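Wanted: people who have sat a teacher certification test and have something to say about it

Drilstead, Laxdal campus 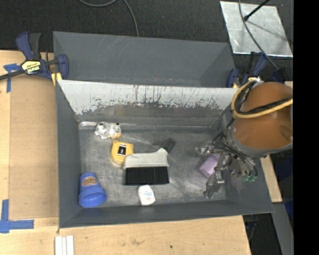

We are looking for 400 current, former or almost teachers to tell us about the exam that stood between them and a classroom. If you passed, good on you. If you failed by a mark on a question about the migratory habits of a bird you have never taught anybody about, we would like to hear from you even more.

The Odeck study is looking at whether licensing tests measure anything a principal would recognise as teaching. The people who write the tests say yes. The people who sit them tend to say other things, and so far those have mostly been said in parking lots.

What you'd be doing

One online survey, then an interview with Kirsten Bundgaard or Aigars Paju, both of whom have marked these exams and are sorry. A smaller group will be asked to re-sit 8 sample questions with no calculator and no dignity. Your answers stay confidential, including from your school board.

Who can take part

Anyone who has written a certification test in the past four years, whatever the result. You don't need to be teaching now. We especially want to hear from people who trained overseas, people who wrote the test in their second or third language, and relief teachers, who never get asked anything except whether they can be there by 7:30.

What you get

A $40 grocery card, paid travel if you come to Laxdal, and coffee of the standard you remember from the staff room.

How to apply

Write to Guðlaug Zoëga at the Odeck study office, Drilstead, with your name, the subject you trained in and a phone number. No essay, please. She reads applications on Thursday and replies to all of them. Interviews start in April.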